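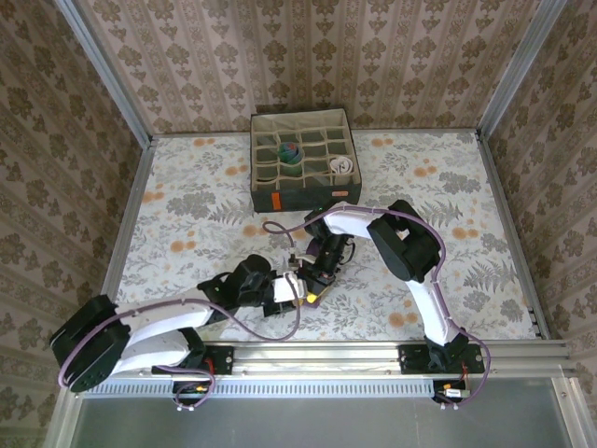
3. Filling the Sock Organizer

Now for the fun part! Once the organizer is standing square with its grid of little compartments facing up, you can start giving every pair a home of its own. Do this on a table or other flat surface – a bed is too soft and the partitions will lean.

3.1 Match your socks and smooth each pair flat, toes together.

3.2 Roll from the toe up to the cuff. Keep the roll snug, but don't stretch the ribbing.

3.3 Set one roll in each compartment with the folded edge down. Bright stripes look wonderful beside plain white ones, so mix them up if you like!

3.4 Leave a few compartments open for whatever is still in the wash.

3.5 Lift the organizer with both hands under the base and lower it into the drawer.

Note: Thick hiking socks may need a compartment to themselves, even as singles. Thin liners can go in two pairs deep.

Caution: Do not lift by the inner partitions. The stitching is not made to carry weight.

Caution: Keep the organizer away from radiators and damp shelves.

If a partition has creased in storage, slide a rolled towel alongside it and leave it overnight. For drawers less than 300 mm wide, go to Section 7.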